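Search this site Enter keywords
7 min read

The Folded Cloth

Terry is a loop-pile fabric. A second set of warp yarns is fed at lower tension than the ground warp, and the slack is pushed up into loops as the weft is beaten in. The loops add surface area, and surface area is what picks up water. They also add bulk, and bulk is what makes a small cloth harder to fold well than a flat napkin twice its size.

Waltraud Ortner has spent most of her working life on the second problem. She trained in a hotel laundry, moved to Lallitz, a linen service that supplies restaurants and clinics, and now writes the folding instructions that go up on the wall in its finishing room. The instruction for a cleaning cloth takes up half a page. It has been revised 4 times.

"People think a cloth is a rectangle," she says. "It was one when it was cut. After the hem goes on and it has been through the dryer, it is something close to a rectangle."

The hem is the cause of most of the trouble. It is a turned edge stitched through several layers, and it shrinks at a different rate from the pile it encloses. On a new cloth the difference is slight. After repeated hot washing the hem draws in, the corners round off and the middle stands proud. Fold such a cloth by matching corner to corner and the crease wanders. Ortner's instruction is to match the long edges first, let the crease fall where it wants to, and flatten it from the center outward with the side of the hand.

The label is the other fixed point. It is sewn into one edge, it does not stretch, and it gives the folder a reference that survives any amount of turning over. At Lallitz the labeled edge always goes underneath. 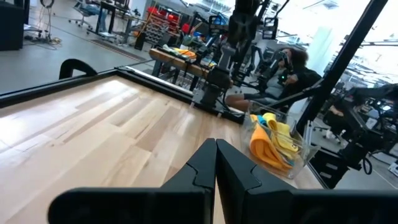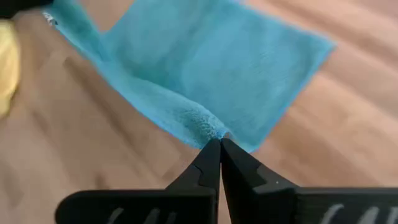
How many times should a cleaning cloth be folded for storage?
Twice is enough for most terry cloths: once in half and once again across the first fold. A third fold makes a block that springs open when the pile is thick.

Storage is where the method is tested. A stack on an open shelf holds its shape as long as cloths are taken from the top. A bin is less orderly but more forgiving, and a clear one has the advantage that the colors can be read from the side. Mahmoud Metwally, who runs supplies for the Clemow group of day clinics, changed from shelves to bins in January. Each site had been holding 770 cloths in closed cabinets, and staff were reordering colors they already had.

Color coding itself is simple to specify and difficult to keep up. Metwally's scheme assigns one color to washrooms, one to kitchens and one to general surfaces, with a fourth held back for glass. The weak point is fading. Blues drift toward green or gray according to the dye and the detergent, and after enough washes two codes that were distinct on the order sheet can be hard to tell apart under warm lighting. He withdraws a color when two people sorting the same load disagree about it.

Folding also affects wear. Deming Dai, a textile technician at Hutapea, ran a small trial in which one batch was creased on the same line after every wash and another was folded at random. The fixed-crease batch showed flattened loops along the fold and took up water more slowly there. Her advice is to alternate the first fold between the long and short directions, which costs no extra time once the habit is in place.

Ortner has read the trial and has not yet changed her half page. The finishing room handles up to 2,000 cloths in a shift, and she wants to see the alternating fold tried on one table before it goes on the wall. The table has been set aside for Wednesday.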